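Londholm Home Robotics Purchasing Group: Minutes of the Review Meeting on the Trumell Table-Clearing Package 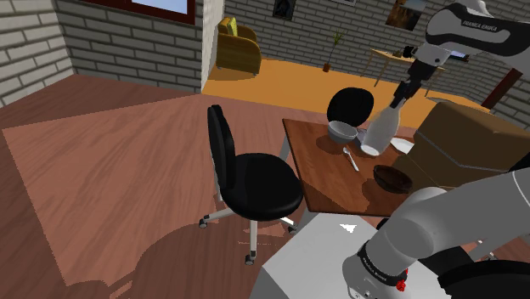 Minutes taken by Oliwia Gajewski
Sat 20 December
Posted under: Minutes, Product reviews

Present: Celina Laskowska (chair), Oliwia Gajewski (minutes), Tania Munasinghe, Cyprian Kołodziej
By phone: Halina Tomaszewski, for Trumell
Apologies: none

1. Minutes of the last meeting
Accepted with one correction. The Hetness quote was for the gripper only and did not include the controller.

2. What is on offer
Halina went over the package again for Tania, who missed the first call. Trumell sells a simulation kit for table clearing: a set of furnished rooms, a library of tableware, and a task editor. The arm model in the standard kit is the Franka Emika. The license is 2,428 per year for up to 5 seats. Support is by email and is included for the first year. After that it is 576 per year.

Celina asked if the price covers new rooms as they come out. Halina said yes, as long as the license is current. Rooms already downloaded keep working if it lapses, but the editor does not.

3. Trial results
Cyprian ran the trial on the dining room with brick walls and a wood floor. The task was to pick up the tall bottle by the neck and put it in a bin, with the bowls, plate and spoon left on the table. He ran it 27 times with the default settings and then changed the starting position of the bottle by hand.

His main points:
The arm reaches the bottle well from its pedestal. He did not need to move the base.
Picking by the neck is sensitive to lean. With the bottle well over to one side, the fingers sometimes closed on it and then let it slip during the lift.
The big cardboard box on the table is a fair obstacle. In two runs the forearm touched it on the way back.
The spoon is hard. He would not use it to judge the kit until we have tried a different gripper.
Setup took him most of a morning. The manual skips a step when the task editor is installed on a second machine.

Tania asked how the see-through items behave. Cyprian said the bottle and the small glass-like piece near the bowl both look right to him when rendered, but he has not tested the depth output on either one. Tania thinks this matters more than the spoon, as most of what the Zavala site handles is clear plastic.

Halina said depth noise can be turned on for see-through materials and is off by default. She will send the setting.

4. Rooms and lighting
Celina liked that the rooms have ordinary furniture in them, with chairs pulled up near the table and sunlight on the floor. She asked if the light can be changed. Halina said time of day can be set for any room with a window. Cyprian had not tried it.

Tania noted a jagged white patch on top of the pedestal and asked what it was. Halina did not know and will ask the rendering team.

5. Comparison with Hetness
Short discussion. Hetness includes fewer rooms but lets the user import their own gripper without a fee. Trumell charges for that as custom work. Halina could not give a figure on the call. Celina said we need it in writing before any vote.

Halina left the call at this point.

6. Decision
No purchase yet. Agreed to ask Trumell to extend the trial to the end of March. Tania was in favor of buying one year now and was asked to have that recorded. Oliwia and Cyprian preferred to wait for the depth results.

7. Actions
Halina: send the depth noise setting, a written price for gripper import, and an answer on the pedestal patch.
Cyprian: repeat the bottle runs with depth noise on. Try two light settings. Write up the missing install step and send it to Trumell.
Tania: get a list of the clear items used at Zavala.
Oliwia: ask Hetness if their quote still stands.

8. Other business
The shared workstation needs more disk space before the next set of rooms is downloaded. Cyprian to get a price.

Next meeting to be set once the trial extension is confirmed.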